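Jaanus Bite has spent three years teaching robot arms to do kitchen jobs, and he is tired of hearing that it is easy.

"You see a clip of someone waving a controller about and the arm follows, and you think, well, that's that solved," he says. We are on a call on a Thursday afternoon, and he has the Veden kitchen open on his other screen. It is a simulated room in which an operator steers the arm remotely and every movement is recorded as a demonstration. His team at Clelter collected 1,275 of them before May.

I ask how many were any good. He laughs. "We kept 425. The rest were people learning to drive."
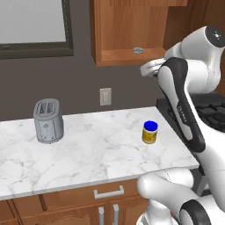
That figure bothers him more than it bothers his funders. An operator with no feel for the arm will stop, overshoot, back off and try again, and the software copies the dithering along with the task. "It learns your bad habits — it has no idea which bits you meant."

His colleague Amirhossein Taheri is kinder about the method. Guiding a real arm by hand, he says, gives smoother paths, but it is slow and your own body gets in the way. With remote control, a practised operator can record up to 400 attempts in a week.

"Attempts," says Bite. "He's careful with that word."

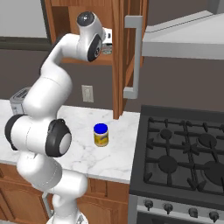 The arm beside the open wall cabinet in the simulated kitchen, with the jar on the worktop.

Would he trust the result in a real kitchen? Bite doesn't think the question is ready to be asked. Move the jar a hand's width, he says, and you find out what has been learnt. Taheri wants to try the same tasks on hardware at Orkoston next. Bite has agreed to go, though he wants the failures published too.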